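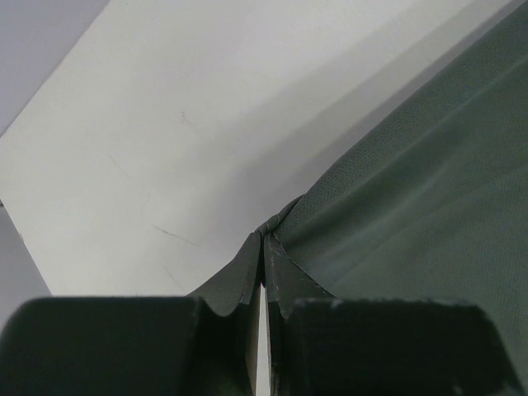
Work package 3 covers the grasp monitor, the software that decides from the wrist camera whether the gripper holds cloth and how well. The previous version compared finger opening against a fixed threshold, and thin materials fell below the encoder's useful resolution. The new version reads the camera directly. It looks for fabric bunched into a peak between the two fingers, as with the green mesh sheet on the white surface, and for creases converging on that point. Both cues can be computed from a single image. The monitor then passes a label (none, edge, fold) and a confidence value to the planner.

**Project:** Fivbridge, cloth handling software
**Report to:** Frans Claeys, Starncombe
**Prepared by:** Tomoyo Hirano
**Date:** 10/19/22

## Perception

The classifier was trained on 2,254 labeled wrist images and tested on 227 held back from training. Labeling was done by Mio Nishimura and Lâm Từ, who each labeled the full test set separately and then settled the differences. Most of the differences were between "edge" and "fold". The written definition now says that a fold needs two layers visible at the fingers; anything less is an edge. Labels made before that change have been reviewed again.

Dark fabrics remain the weak point. The fingers are close to black, and on dark cloth the boundary between finger and material is hard to find. We mask the fingers using a fixed template, and the template has to be redone whenever the camera mount is moved. A short calibration script now does this at startup and refuses to continue if the match is poor. Before August the check was manual and was sometimes skipped.

Perforated and mesh materials caused a separate problem. The regular dot pattern set off the crease detector at full resolution, so the image is now smoothed before creases are extracted. This costs some detail on very fine folds. We have accepted that for the present and recorded it in the issue list.

## Control

The lift is now split into two stages. After closing, the arm makes a short vertical move and the monitor is queried once. If the label is "none", the gripper opens and the planner picks a new grasp point. If the label is "edge", the lift continues at reduced speed. Only "fold" allows the normal speed profile.

Force control on the closing motion is unchanged from the last report. Minoru Amano has written a replacement that limits motor current by material class, but it has been run only in simulation and is not merged.

## Planning

The grasp point planner prefers existing wrinkles over flat areas. On a sheet lying flat it falls back to a pinch close to the nearest free edge, with a sideways finger motion to raise material before closing. The fallback works from a depth map, and a thin sheet on a flat board gives very little depth contrast. We have added a color boundary between sheet and board as a second input. It fails when the two are similar in color – white cloth on the white board is the obvious case – and the planner then stops and asks for an operator.

## Tooling

- Replay tool: recorded runs can be stepped through with the monitor output next to the wrist image. Released to all team members.
- Log format: joint states and camera images now share one clock. Older logs can be converted, with the offset estimated per run.
- Regression suite: 14 recorded runs are checked on every merge. Ishida, our integration partner, has asked for the suite to run on their build server as well. Access is pending.

## Open items

1. Of 17 issues carried over from the last report, the startup calibration and clock items are closed. The others are still in the tracker with owners assigned.
2. The Grerkby site needs a second camera mount before the software can be installed there. Drawings were sent; no delivery date has been given.
3. Decision needed from Starncombe: whether white cloth stays in scope for the next demonstration. If it does, we need a darker work surface at both sites.

Next period: merge the current limit code after bench tests, add dark fabrics to the training set, and repeat the held-back test with the same definitions.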